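토타노(Totano) 채소 꾸러미 & 김장 모임 자주 묻는 질문

처음 오시는 분들이 게시판과 문자로 물어보시는 것들을 한데 모았습니다. 답은 주로 제가(이라이스 멘도사, Iraís Mendoza) 썼고, 절임이랑 보관 쪽은 빅터 타누이(Victor Tanui) 씨가 손봐 주셨어요. 빅터 씨는 케냐 분인데 배추 고르는 눈은 저희 중에 제일 매섭습니다. 여기에 없는 질문은 꾸러미에 들어 있는 쪽지 뒷면에 적어서 다음 주에 돌려주셔도 되고, 문자로 보내셔도 됩니다.

꾸러미와 신청

토타노는 어떤 모임인가요?

제철 채소를 같이 사서 나누고, 11월이 되면 다 같이 김장을 하는 동네 모임이에요. 처음에는 한 집 부엌에 모여 앉아 배추 절이던 사람들이었는데, 어느새 꾸러미를 받는 집이 441집이 됐습니다. 저희도 그 숫자를 볼 때마다 깜짝 놀라요! 채소를 잘 아는 사람만 오는 곳은 전혀 아니고요, 콜라비를 처음 만져 본 분들이 오히려 제일 재미있게 다니십니다.

매주 꼭 받아야 하나요?

아니요. 매주, 격주, 한 달에 한 번 중에서 고르시면 됩니다. 중간에 바꾸는 것도 되고, 여행 가시면 쉬어도 돼요. 쉬실 때는 받는 날 사흘 전까지만 알려 주세요. 그 뒤에는 밭에서 이미 수확 수량을 맞춰 놓은 상태라 빼기가 어렵습니다.

받는 날은 언제예요?

금요일 오후 3시부터 저녁 8시 사이에 오시면 됩니다. 퇴근길에 들르시는 분이 많아서 6시 반쯤이 제일 붐벼요. 줄 서는 게 싫으시면 3시대나 7시 반 이후를 추천합니다. 늦게 온다고 남은 것만 드리는 건 아니에요. 이름표가 붙은 몫은 끝까지 그대로 있습니다.

장바구니를 가져가야 하나요?

네, 튼튼한 걸로요! 무가 들어가는 주에는 얇은 에코백 끈이 어깨를 파고듭니다. 바퀴 달린 장바구니가 최고고, 배낭도 좋아요. 잎채소는 맨 위에 올릴 수 있게 마지막에 담으세요.

어디서 오는 채소인가요?

잎채소와 배추, 무는 오브스카(Ovska) 농장에서, 호박과 뿌리채소는 야노스(Llanos) 쪽 밭에서 주로 옵니다. 두 곳 다 일 년에 두 번은 저희가 직접 가서 일손을 돕고 와요. 밭에서 갓 뽑은 무를 바지에 쓱쓱 닦아서 먹어 본 적 있으세요? 그 맛 때문에 저는 그날만 기다립니다. 가실 분은 장화를 꼭 챙기세요. 오브스카 밭은 비가 온 뒤 이틀은 발이 푹푹 빠집니다.

못 먹는 채소가 있으면 빼 주시나요?

알레르기가 있는 채소는 신청할 때 적어 주시면 늘 빼고 담습니다. 그냥 안 좋아하는 채소는 교환 바구니에 넣고 다른 걸 가져가시면 됩니다. 고수가 들어간 주에는 교환 바구니가 고수밭이 되고, 저는 그걸 다 들고 집에 갑니다. 만세!

채소가 상해서 왔어요.

죄송합니다. 그날 저녁이든 다음 날이든 알려 주시면 다음 꾸러미에 더 넣어 드려요. 겉잎이 조금 마르거나 벌레 먹은 구멍이 있는 건 먹는 데 지장이 없으니 떼어 내고 쓰시면 됩니다. 속이 물러 있거나 쉰 냄새가 나면 그건 상한 거예요.

배추 고르기와 보관

김장 배추는 어떤 걸 골라야 하나요?

들어 봤을 때 크기에 비해 묵직하고, 손바닥으로 위를 눌렀을 때 살짝 탄력이 있는 게 좋습니다. 돌덩이처럼 꽉 찬 배추는 보기에는 듬직한데 속까지 소금이 잘 안 들어가요. 빅터 씨는 80퍼센트쯤 찬 걸 고르라고 하시고, 저도 몇 해 해 보니 그 말이 맞더라고요. 반으로 갈랐을 때 속이 노랗고, 줄기 흰 부분이 너무 두껍지 않은 것, 그리고 한 조각 뜯어 씹어 보면 고소한 것. 마지막 게 제일 중요합니다.

잎에 까만 점이 있는데 버려야 하나요?

줄기에 깨알같이 박힌 까만 점은 대개 자라면서 생긴 거라 드셔도 괜찮습니다. 만져서 미끈거리거나 점 둘레가 물러 있으면 그 부분은 잘라 내세요.

배추는 얼마나 보관할 수 있나요?

통배추는 겉잎을 떼지 말고 신문지에 싸서, 밑동이 아래로 가게 세워 두세요. 밭에서 자라던 자세 그대로요. 서늘한 베란다나 냉장고 채소 칸이면 3주는 거뜬하고, 날이 추우면 더 갑니다. 신문지가 축축해지면 갈아 주세요. 눕혀 두면 바닥에 닿은 쪽부터 무릅니다.

반 통만 쓰고 남았을 때는 칼을 댄 면에 랩을 바짝 붙여 싸고 닷새 안에 드세요. 칼로 자르는 대신 바깥 잎부터 한 장씩 떼어 쓰면 훨씬 오래갑니다. 저희 집은 겨울 내내 그렇게 한 통을 야금야금 먹어요. 겉잎은 된장국, 중간 잎은 전, 노란 속은 그냥 쌈장에 찍어서요.

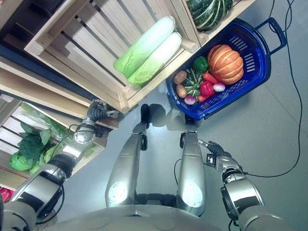

무도 비슷하지만 하나가 다릅니다. 무는 받자마자 무청부터 잘라 내세요. 무청이 달려 있으면 무의 물기를 계속 빨아올려서 며칠 만에 바람이 듭니다. 잘라 낸 무청은 절대 버리지 마시고요! 삶아서 물기를 짜고 한 번 먹을 만큼씩 얼려 두면 한겨울에 시래깃국을 끓일 수 있습니다.

냉장고에 넣으면 안 되는 채소도 있나요?

고구마가 대표적입니다. 냉장고에 들어가면 속이 딱딱해지고 맛이 없어져요. 종이 상자에 담아 통풍이 되는 실내에 두세요. 늙은호박도 통째로는 실내가 낫고, 양파와 감자는 어두운 데 두되 둘을 떨어뜨려 놓는 게 좋습니다. 애호박은 반대로 냉장고에 넣고 일찍 드세요.

처음 보는 채소가 왔어요. 어떻게 먹죠?

축하드려요, 제일 신나는 순간입니다! 꾸러미 쪽지에 조리법을 하나씩 적어 드리는데, 쪽지를 잃어버리셨다면 일단 얇게 썰어서 기름에 볶고 소금만 쳐 보세요. 웬만한 채소는 그렇게 먹으면 어떤 성격인지 알 수 있어요. 인탄 라주(Intan Raju) 씨는 콜라비를 채 썰어 코코넛과 풋고추에 무쳐 오셨는데, 그 뒤로 콜라비가 오는 주마다 다들 그 얘기만 합니다.

김장 모임

김장 모임은 언제, 어디서 하나요?

해마다 11월에 티스트포트(Tistport) 부두 옆 공동 부엌에서 합니다. 토요일과 일요일 이틀이고, 첫날은 절이고 둘째 날은 씻어서 버무립니다. 정확한 날짜는 배추가 크는 걸 보고 10월 말에 정해서 꾸러미 쪽지에 적어 드려요. 가을이 따뜻하면 한 주 밀리기도 합니다.

김치를 한 번도 안 담가 봤는데 괜찮을까요?

네네, 꼭 오세요! 작년에 처음 오신 분이 절반쯤 됐습니다. 처음 오신 분은 무채 썰기나 속 넣기 자리에 앉는데, 옆 사람 손을 10분만 보고 있으면 금방 따라 하게 돼요. 어려운 건 절임 정도를 보는 일이고, 그건 빅터 씨와 제가 합니다.

이틀 다 나가야 하나요?

하루만 오셔도 됩니다. 다만 가져가시는 김치는 둘째 날 오후에 나오니까, 첫날만 오시는 분은 통을 이름 써서 맡겨 두시고 월요일 저녁까지 찾아가세요.

배추는 모두 몇 포기나 담그나요?

지난번에는 535포기였습니다. 절여 놓은 걸 보면 정말 장관이에요. 한 사람이 몇 포기를 맡는다는 식으로 나누지는 않고, 허리가 아프면 앉고 배가 고프면 먹으면서 합니다. 신청할 때 가져가실 양만 적어 주세요.

소금물은 어떻게 맞추나요?

물 10리터에 천일염 1킬로그램으로 소금물을 만들고, 줄기 쪽에 뿌릴 소금을 그 절반만큼 따로 준비합니다. 반으로 가른 배추를 소금물에 담갔다 건지고, 줄기 사이사이에 소금을 뿌려서, 자른 면이 위로 오게 차곡차곡 쌓아요. 중간에 한 번 위아래를 바꿔 줍니다. 날씨에 따라 여덟 시간에서 열두 시간 걸리는데, 시계보다는 줄기를 믿으세요. 두꺼운 줄기를 접어서 부러지지 않고 휘면 다 된 겁니다.

씻을 때는 세 번 헹구고 엎어서 두 시간 넘게 물을 뺍니다. 여기서 급하게 굴면 양념이 다 흘러내려요. 저희가 첫해에 딱 그렇게 했다가 물김치 비슷한 걸 잔뜩 들고 집에 갔습니다(맛은 있었어요!).

젓갈을 안 먹는데 참여할 수 있나요?

그럼요. 비건 양념을 큰 통으로 따로 만듭니다. 다시마와 말린 표고를 진하게 우린 물에 국간장을 넣고, 배와 양파를 갈아 넣어요. 쿠르니아와티 유소프(Kurniawati Yusof) 씨가 여기에 구운 토마토를 조금 넣어 보자고 하셨는데 감칠맛이 어찌나 좋은지, 이제는 젓갈 드시는 분들도 한 통씩 챙겨 가십니다. 고무장갑과 대야는 젓갈 양념 쪽과 섞이지 않게 색깔로 나눠 씁니다.

매운 걸 못 먹는 아이도 있어요.

백김치 자리가 있습니다. 배, 밤, 대추, 무채를 넣고 국물을 부어 담그는데 아이들이 속 넣는 걸 무척 좋아해요. 여덟 살부터는 어른과 함께 앉을 수 있고, 더 어린 친구들은 옆방에서 만두를 빚습니다. 채칼은 어른만 씁니다.

준비물은 뭔가요?

앞치마, 팔꿈치까지 오는 고무장갑, 버려도 아깝지 않은 양말, 그리고 김치통입니다. 통은 뚜껑과 몸통 양쪽에 이름을 써 주세요. 뚜껑에만 쓰시면 나중에 뚜껑이 다 바뀌어 있어요. 흰옷은 말리고 싶습니다.

점심은 주나요?

둘째 날 점심은 수육과 겉절이, 두부 부침입니다. 밥은 아디 론도누우(Adi Rondonuwu) 씨가 큰 솥으로 짓는데 누룽지 때문에 줄을 서요. 첫날은 각자 나눠 먹을 걸 한 가지씩 가져오시면 됩니다. 과일이나 빵도 좋아요.

집에 가져간 김치는 언제부터 먹나요?

익은 맛을 좋아하시면 실온에 하루나 이틀 두었다가, 뚜껑을 열었을 때 기포가 보이고 새콤한 냄새가 나기 시작하면 냉장고에 넣으세요. 통은 80퍼센트만 채우고 위를 손으로 꾹꾹 눌러 공기를 뺀 다음 절인 겉잎으로 덮어 둡니다. 꽉 채우면 국물이 넘쳐서 냉장고 청소를 하게 되실 거예요. 3주쯤 지난 김치가 저는 제일 좋습니다. 찌개는 두 달 넘은 걸로 끓이세요.

김치 위에 하얀 게 생겼어요.

얇고 하얀 막은 보통 효모가 만든 골마지입니다. 김치가 공기에 닿으면 생겨요. 걷어 내고 씻어서 찌개나 볶음으로 푹 익혀 드시면 됩니다. 푸른색이나 검은색, 털처럼 올라온 것은 곰팡이니까 드시지 마세요.

돈 이야기와 그 밖의 것들

김장 참가비는 왜 매년 다른가요?

배춧값과 고춧가루값을 그대로 나누기 때문에 해마다 조금씩 달라집니다. 10월 말 쪽지에 금액과 내역을 같이 적어 드려요. 형편이 어려우시면 저한테 조용히 말씀해 주세요. 일손만 보태셔도 충분합니다.

조리법 모음집은 어디서 구하나요?

꾸러미 쪽지에 실린 조리법을 묶은 책자가 있습니다. 받으러 오시는 날 계산대 옆에 있고 한 권에 2000원이에요. 인쇄비만 받습니다. 새 판에는 인탄 씨의 콜라비 무침과 쿠르니아와티 씨의 비건 양념도 들어갔어요!

제 조리법도 실을 수 있나요?

제발 보내 주세요! 손으로 쓴 것도 좋고 사진도 좋고, "대충 한 줌" 같은 말이 들어가 있어도 괜찮습니다. 저희가 만들어 보면서 양을 맞추고 다시 여쭤볼게요. 할머니께 배운 조리법이라면 이야기도 같이 적어 주세요.

채소 찌꺼기를 가져가도 되나요?

말린 양파 껍질과 무 꼬투리처럼 깨끗한 것은 받습니다. 공동 부엌 뒤 퇴비 상자에 넣으시면 되고, 소금에 절였던 것과 양념 묻은 것은 넣지 말아 주세요. 흙이 짜집니다.

대기자가 있다고 들었는데 얼마나 기다려야 하나요?

격주 꾸러미는 보통 한 달 안에 자리가 납니다. 매주 꾸러미는 조금 더 걸려요. 기다리시는 동안에도 밭일 가는 날과 김장에는 얼마든지 오실 수 있으니, 신청서 아래쪽 칸에 표시해 주세요.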